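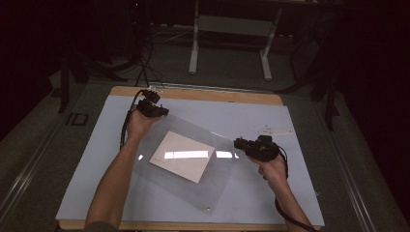
Hand-held grippers over the mat, with a clear sheet and a white card between them.

Workshop tips: keeping a bench usable when part of the job is being automated

The packing benches at the Fodham shop are gradually going over to automatic handling. Sheets and cards are the first items on the list. Until the cell takes over, people work the same motions with hand-held grippers, and the bench has to suit both. The tips below come from the first 30 shifts at Fodham and apply to most small shops.

Surface
Use a plain, pale mat in one color. Clear film is hard enough to find on a pale mat and nearly impossible on a patterned one. Tape the underside of the mat at the corners. Leave a margin of bare board on every side so the mat can be lifted without a blade.

Light
Overhead light puts a band of glare across clear plastic. Operators tilt their heads and work around it; a camera-guided station does not. Move the lamp to one side or fit a diffuser before touching any settings. Turning the sheet a few degrees sometimes clears the glare, but the next sheet will lie differently.

Cables
Run each cable down the outside of the forearm, never across the work. Leave enough slack for a full reach to the far edge of the mat, then tape the cable where it meets the table. Check the tape at the start of the shift. A cable that drags on the mat will move a card before the jaws reach it.

Small hardware
Screws and pins go in a lidded tin. A loose one under a plastic sheet leaves a dent, and on the automatic line it stops the feed. Wipe toward the near edge, where you can see what comes off.

Labels
Write on paper labels in marker, large, and keep them on the same side of the mat for every job. Faint pencil was the cause of 3 mix-ups at the Givville site in November.

Hands
Gripping a handle for a full shift loads the thumb and wrist differently from picking by hand. Zaid Sabbagh, bench lead, changes people over every 50 minutes. Set the table height so the elbows stay low. Remove rings and watches – they catch on cables.

What changes for the operator
Less time goes to placing and more to checking. At Fodham the bench staff now do setup, first-piece inspection and clearing of misfeeds. Two of those were previously done by maintenance, and the job sheets had to be rewritten to say so. Pay grades were settled before the cell arrived, at Bogdan Bogdan's insistence, and other sites should do it in that order.

Keep one manual bench fully equipped. Short runs of under 30 pieces are still quicker by hand, and new starters learn what a correctly seated card feels like – useful later, when they have to judge whether the machine has done it right.

Questions about mats and fixings go to the Wiegand stores desk.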